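Last updated: February

Notebook, Naston bench, weighing task

Picking up from the last entry. The question is still whether the policy can use the scale as its own success check, so that we stop labeling every episode by hand. The task is the same: bowl starts on the table, arm grasps it by the rim, lifts, sets it on the platform, lets go, backs off. A weight reading near the bowl's known mass, with the gripper open, counts as a success.

What changed this week is how we read the display. The old way was a fixed crop from the wrist view and a template match on the digits. It worked when the arm came home to exactly the same pose and fell apart when it didn't. I replaced it with a two-step read. First find the LCD rectangle, then warp it flat and classify each digit. Gladys Masanja wrote the warp, I wrote the classifier. We are calling the whole reader Gretach in the repo, so search for that if you need the code.

Pose used for the zero check before each episode, fingers open, nothing between them and the scale:

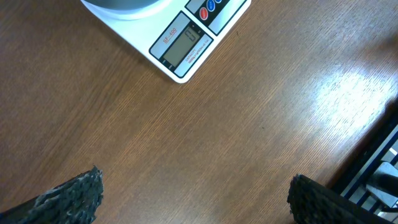

Zero check, wrist view. Display at 0.

The single digit sits toward the right of the LCD, and the old template matcher would sometimes report it as blank. Gretach reads it fine from this angle. I added a rule that an episode can't start until three reads in a row agree on zero. If they don't agree, the arm moves up a little and tries again. After 4 tries it stops and asks for a person.

Glare on the tabletop is bad on the right side. It doesn't land on the LCD in this pose but it confuses the rectangle finder, which likes any bright patch with straight edges. Limiting the search to the top half of the view took care of most of that. I don't like it as a long-term fix. If the scale gets moved, the limit has to be redone.

Results, batch one. Ran 40 episodes with the reader on and labeled all of them by hand as well, without looking at the reader's answers first. The reader and I disagreed on 11. Going through those:

- Most were the display going to sleep before the final read. Reader says blank, logs a failure, bowl is sitting on the platform.
- A few were the finger still touching the rim at read time. Weight comes out low or jumps around. I had marked these as successes and the reader had not. I now think the reader was right and my labels were wrong. Changed the labeling note to say the fingers must be clear of the bowl.
- One I can't explain. Saved it under "odd" in the Flemance folder.

The grasp itself needs a separate look. The policy straddles the wall, one finger inside the bowl and one outside, then closes. When the inner finger goes in too deep the bowl tips as it comes up and lands crooked on the platform. Depth at closing seems to matter more than where along the rim it grabs, but I only have the video to go on. Need to log finger height at the moment of closing.

Rim approach, with the scale in the upper right corner of the view:

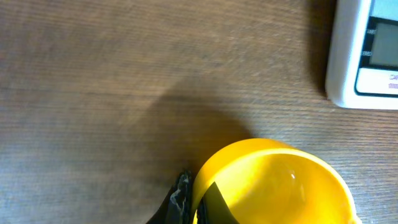
Does the reader need the whole display in view to give a weight?

For a weight, all of the LCD has to be inside the image. Gretach throws out any rectangle that touches the border and returns "no read", which the logger keeps separate from "blank". The buttons and printed labels can be out of view, as they aren't used for anything.

Shadow from the arm is a second thing to watch. It covers a good part of the table during the approach, and the bowl detector was trained on brighter footage. Haven't seen it miss the bowl yet. Hrytsenko's training clips are darker, so mixing some of those in is cheap to try.

To do:

- Wake the scale before the final read. Simplest idea is to shorten the wait after release so the display is still on. Try that before anything with button presses.
- Log finger height at close.
- Rerun the same number of episodes with the new labeling note. Gladys labels, I stay out of it.
- Wait about a second after the fingers clear before the first read. Right now there is no delay at all.
- Write down the scale position on the table so the search limit can be reset without guessing.

Code for this batch is on the reader branch. Don't merge it yet, the retry loop still has a hard-coded pose in it.

Recent entries
Gripper pad wear and grip force
Digit classifier, first training set
Hrytsenko clips: what is usable
Flemance folder layout and naming
Rim grasps compared with side grasps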